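Joststead Course in Child Communication
Unit 3: Late talkers and the home visit

In the last unit we looked at how babies use sounds and gestures before the first words. Now we go to children who understand well but say very little. A parent will often tell you "he knows everything, he only does not speak." Please write this sentence down, but check it also with your own listening.
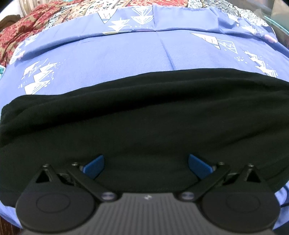
Reading time: 10 minutes

A late talker is usually a child of two years who has fewer words than expected and has no hearing loss or other known condition. The hearing must be tested first. In our reading, the Nkuna case, the child was 27 months old at the first visit and used mostly pointing and one sound for "more."

During the visit, sit on the floor if the family agrees. Follow what the child is already doing and say short things about it: "ball," "big ball," "ball goes down." Then wait. Many students find the waiting difficult — they fill every silence with a question. Questions such as "What is this?" put pressure on the child, so keep them few.

A language sample should have 40 utterances or more. Write each one exactly as the child said it, and put the adult's words in a separate column. If you did not understand a word, mark it with X and do not guess.
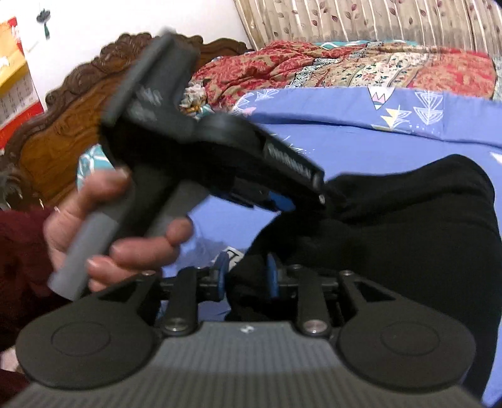

Homework for Unit 4

Read the Staline chapter on two languages at home. Complete the Imus parent form for the Nkuna case, both sides, and bring it on paper to Room 526.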